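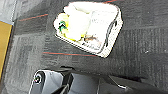

White tray on the floor, crumpled paper inside

Help > Tidying > Trays, bins and baskets

Quick answers. More when I get time.

What goes in the floor tray?
Anything with no home yet. Paper, cloths, wrappers. Empty it at the end of the day, not the end of the month.

Which tray should I get?
White, low sides, rounded corners, a grip slot at one end. Storna and Pryor both do one. Either is fine - get the one that fits under your shelf.

Paper and cloth together?
For an hour, ok. Overnight no. Crumpled paper hides things and then somebody throws out a good towel. Pull the cloth first, shake it, then flatten the paper and look.
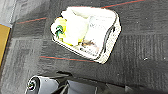

Tidy Sheet no. 13 - p. 2

Brown mark on the inside of the tray, how do I get it off?
Dish soap, warm water, soft sponge. Leave it ten minutes. Still there? Baking soda paste. No scouring pads, they dull the plastic and then everthing sticks.

Can the tray live on carpet?
Yes. Wipe the bottom before you set it down. Low-pile carpet tiles are easy anyway - vacuum around it, lift it once a week.

Where do soft toys go?
Not the tray. Woven basket or bag, something with a handle so kids can carry it. Plush with felt bits (leaves, ears) on top so they don't get squashed flat. A pineapple is a pain to stack, stand it next to the basket and move on.
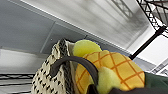
Sneha Pant: We gave up on one big toy basket and went to two small ones. Much less digging. Wish I'd done it back in November.

Can I wash a woven basket?
Depends what its made of. Check the tag. Most of them just want a damp cloth and air drying.

Comments

custard_k: baking soda worked on mine, took 2 goes

Dell: do the Storna ones stack? can't find it anywhere

Marnie P.: Flaltex bag here, handle still good after a lot of dragging. Would buy again.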